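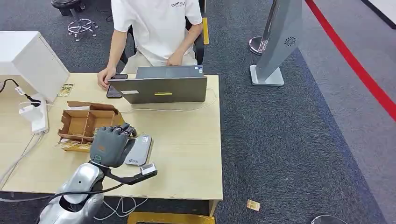 The Onsri hand from Etska is sold as an add-on kit for robot arms already in service, and this review covers the standard package at its list price of 283 dollars per month on the rental plan. I requested the kit in order to judge it on small, light goods, which are the items I am most often asked about by readers who run shops and mail rooms. A partitioned cardboard tray was chosen as the main test piece. The hand, seen here beside the tray with its fingers curled, must come down into it, and the dividers leave little room for an error in approach. A laptop stays open on the same desk throughout, as the control software does not yet run on a tablet.

The kit was supplied through Jamham, which handles orders and returns for Etska in this region. Two boxes were delivered. The first held the hand, the wrist adapter and the cables. The second held the printed manual, a set of spare finger pads and the license card for Ridow, the control program. All parts on the packing list were present. The manual is clear on mounting and rather thin on everything that follows.

Installation required 4 hours, including the software. The adapter fits the bolt pattern stated in the product sheet, and no drilling was necessary. Cable routing deserves attention. The supplied cable is stiff near the connector, and I recommend that purchasers secure it along the forearm before the first powered movement. The manual places this step after calibration, where it is of less use.

Ridow is organized into two screens, one for setup and one for operation. The setup screen asks the user to enter the height of the work surface and the size of the container. These values must be entered again whenever the container is changed, and there is no means of saving them under a name. An update expected in January is said to correct this. I have not seen it and cannot take it into account here.

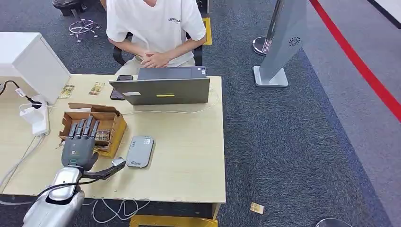 In operation the fingers are the strongest part of the product. They are slim enough to enter a divided box with the palm held above it, and the grip setting can be adjusted in small steps. Flat cards standing on edge were picked up with few failures once the lowest grip setting had been selected. Cards lying flat on a desk were a different matter. The fingertips tended to push them along the surface, and I would not advise buying this kit for that purpose alone.

The thumb has a wide range of travel. This is helpful with larger objects and a nuisance in tight spaces, where it must be kept well clear of the container wall. Ridow offers a setting called "thumb out" for this case. It should be switched on by default.

I completed 400 picks over the course of the review. The finger pads showed light wear at the end and did not require replacement. Noise was modest and did not prevent conversation at the same desk.

Support was contacted on two occasions. The first request, concerning a calibration fault, was answered the same day with correct instructions. The second, concerning the license transfer, was passed from Etska to Jamham and back again before it was settled. Purchasers who intend to move the software between computers should obtain the transfer terms in writing.

The rental plan includes repair of the hand and excludes the cables. The minimum term is one year. Readers who need a hand for divided packaging and similar light work may consider the kit suitable at this price. Those who handle loose flat goods should wait for the revised fingertips that Etska has listed without a date.

Posted September 15, 2021. Filed under: Reviews, Robot Hands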